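1/5/19

ドラマ「Clasia」の展示を見に、Holovkoの町まで行ってきた。制作会社Grorixが撮影所の一部を開けて、冬の間だけ公開しているもの。シーズン後半の放送再開前に見ておきたかったので、正月休みの残りを使った。

## 行き方と入場

駅前からバスに乗り、撮影所前で降りる。土曜の午前の便は座れなかった。停留所から門までは歩いてすぐだが、案内板が小さいので、曲がる場所を一度まちがえた。門の右手に仮設の受付があり、前売りの券を見せると紙のリストバンドを巻いてくれる。

料金は大人1,310円。当日券も同額で、この日は昼前でもまだ買えた。荷物は無料のロッカーに入れる。大きいスーツケースは入らないと思ったほうがいい。

展示は入替制ではないが、午後のセット見学だけは時間指定で、所要90分。私は13時半の回を取った。

## 第一展示室

最初の部屋は、第一シーズンから今までの台本と小道具。並べ方は放送順で、番号札が1から196まで付いている。札の番号と入口でもらう冊子の番号が対応しているので、冊子を開いたまま歩くと見やすい。冊子は日本語版もあったが、訳は短めで、英語版にある撮影日の記載が省かれている。両方もらっておけばよかった。

小道具で足が止まったのは、主人公が第二シーズンの終盤まで持っていた通信機。画面では金属に見えていたが、近くで見ると塗装した樹脂で、角の塗りがはげていた。撮影用と接写用の二つがあり、接写用のほうが少し大きい。市長室の場面で使われた偽の新聞も何種類か出ていて、見出し以外の記事もちゃんと読める文章になっていた。

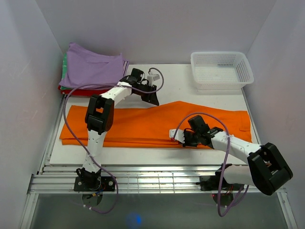
白い台の上に広がるオレンジ色の服

第一展示室の撮影は、台本のガラスケース以外なら可。フラッシュと三脚は禁止で、動画もだめ。係の人が部屋ごとに立っていて、可否を聞くとすぐ答えてくれる。

## 衣装の部屋

二つ目の部屋は衣装が中心。主人公のスーツはシーズンごとに五着あり、並べて見ると肩の形がかなり変わっている。初期のものは肩当てが大きく、最近のものは首まわりが詰まっている。説明によると、第四シーズンで素材を変えてから、スタント用と本人用の型紙を別にしたとのこと。

敵役の外套は照明が暗く、裾の刺繍がよく見えなかった。ここはもう少し明るくしてほしい。反対に、脇役の普段着の一角はとても見やすく、値札の付いた既製品をどう汚していくかが段階ごとに示してあった。ファン向けとしては地味な内容だが、私はこの一角に一番長くいた。

次の放送分の衣装は出ていない。布をかけた人形が一体だけ置いてあり、札に「後半で公開」と書いてある。身長からすると新しい登場人物のものかもしれないが、係の人に聞いても答えはもらえなかった。

## 昼食

食堂は一か所。カレーとサンドイッチ、スープのセットがあり、カレーを食べた。味は普通。番組名の付いた飲み物は青いソーダで、持ち帰れるコースターが一枚つく。混むのは12時台で、13時を過ぎると半分ほど席が空いていた。食堂の壁のモニターでは、後半の予告の長い版を繰り返し流している。家で見た短い版にはなかった、橋の上の会話が入っていた。

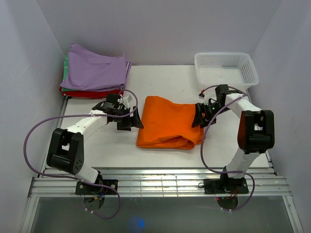

食後に売店を先に見ておいた。見学のあとは出口が別になり、売店へ戻るには門の外を回ることになる。Tシャツ、複製台本、地図のポスターがあり、複製台本は第一話だけ品切れだった。クリアファイルは700円で、二枚組。片面が市街の地図、もう片面が主人公の隠れ家の見取り図になっている。見取り図には、劇中で一度も映っていない部屋が二つ書き込まれていた。

## セット見学

13時半の回は十数人。靴の裏を拭いてから中に入り、隠れ家、新聞社、路地の順に歩いた。

隠れ家は思ったより天井が低い。広く見えるのは、奥の壁だけ少し斜めに立ててあるためだそうだ。階段は途中までしかなく、上の段はスタジオの別の場所に組んである。登る場面は二か所で撮ってつないでいると聞いて、帰ってから該当の回を見直したら、手すりの色がわずかに違っていた。

新聞社は机に座れる。引き出しは開けないようにと言われる。窓の外の街は印刷した大きな幕で、昼と夜の二枚を掛け替える。見学の日は夜の幕だった。

路地は屋外の区画で、かなり寒い。地面のれんがは本物だが、壁のほうは型で抜いた板。11月に来た人の感想に、雨の日は路地が中止になったとあったので、天気は見てから予約したほうがいいと思う。最後の質問の時間では、後半の筋に関わることは一切答えないと最初に断りがあり、質問は機材や撮影時間のことに集まった。

## 帰りと覚え書き

出たのは15時過ぎ。帰りのバスは一時間に二本で、門の前には屋根のある待合がない。

- 冊子は英語版ももらう
- 路地用に上着を手元に残す(ロッカーに入れてしまうと途中で取りに戻れない)
- 売店は見学の前に
- 衣装の部屋は午前中のほうがすいている

同じGrorixの「Gresard」の展示も、隣の棟で春から始まるらしい。チラシが一枚あっただけで、料金も日程もまだ載っていない。こちらは第三シーズンで見るのをやめてしまったので、行くなら続きを見てからにする。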